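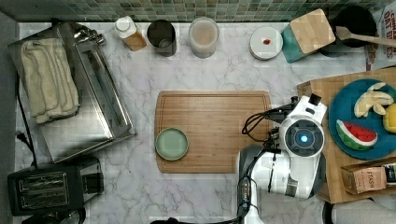 According to Yolanda Urquijo, the arm took over the plates and left her the arguments about them. Her remark is the one most often quoted on kitchen automation at Stosico, a catering firm in Plamarville that began using robot arms in October. The 7 kitchen hands kept their jobs – under the new title of "flow attendants", at the old rate of pay. Lifting has declined. Labour now consists largely of putting things where the arm expects them, and the tea break, formerly flexible, follows the arm's maintenance program.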